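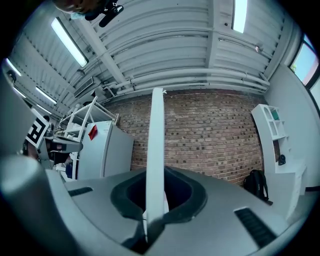

Grullumen review: a trajectory checker for people with too many demonstrations

Posted Aug 9, 2021

I had been putting off writing this one up, partly because we were busy and partly because I wanted to give Grullumen a fair go on a proper pile of recordings before I said anything about it. I've now run it over two batches of 50 demonstrations each, all recorded with hand-held grippers, and I feel I know it well enough to tell you where it shines and where it made me put the kettle on.

For those who haven't met it, Grullumen sits between your recordings and your training code. You point it at a folder of wrist-camera video, it works out the path the gripper took through the room, and it gives you back a tidy list of which demonstrations it trusts and which it doesn't. I came to it from Rebelo, which does much the same job and which I still have a soft spot for, though I'd grown tired of its habit of throwing away a whole recording over one bad second.

Setting up was a pleasure (not something I say often about anything with a calibration step!). You wave the gripper about for a minute with a printed marker in view, the software finds it, and from then on it knows the scale of your room. The wizard copes happily with a very wide fisheye lens, which Rebelo only managed after I'd edited a settings file by hand and muttered at it for most of an afternoon. I did have to tell Grullumen twice that we had 2 grippers and that they weren't the same device with a new name, but after that it kept them apart nicely.

The tracking itself is very good. It likes texture, as all these things do, so a brick wall is a gift to it, and a plain white cupboard close to the lens is rather less of one. Where it loses its place, it marks the gap in orange on the timeline and carries on, and you can choose to keep the good stretches on either side. That one feature has saved me hours. In my first batch it flagged 5 recordings, and when I sat down and watched them through I agreed with four. The fifth was perfectly usable, and a right-click put it back in.

My favourite bit is the finger mask. You draw round the fingers and the body of the gripper once, and the tracker ignores whatever falls inside. With a big pale finger standing up in the middle of the view and the grey housing filling the bottom of it, you really do need this, or the software decides that the gripper is the world and the room is what's moving. I'd only ask for a softer edge on the mask, as mine has to be drawn quite generously to allow for the finger shifting about.

Now for the grumbles. Ceiling lights upset it more than they should. If the gripper tips back so that the view is mostly strip lights and ribbed metal, it gets confident about entirely the wrong repeat of the pattern and the path takes a little hop sideways. There is a setting called "repeat guard" that helps, and I can't think why it's off to begin with. Please turn it on as soon as you install.

Exporting is slower than I'd like, too. The Sirkedmont format goes through quickly, but the Skeko one, which is what our training scripts want, seems to write everything out and then read it all back again. I set it going before lunch and that suits me well enough, though I do look at the progress bar a bit wistfully on my way past. The developers say a faster exporter is due in September.

The manual is friendly and properly illustrated, the keyboard shortcuts can be changed, and it hasn't crashed on me once. I've moved all our new recordings over to it and left the old Rebelo projects where they are, at least until someone needs one of them opened.

Four stars out of five, and I'll have another look at the export times once the new version is out.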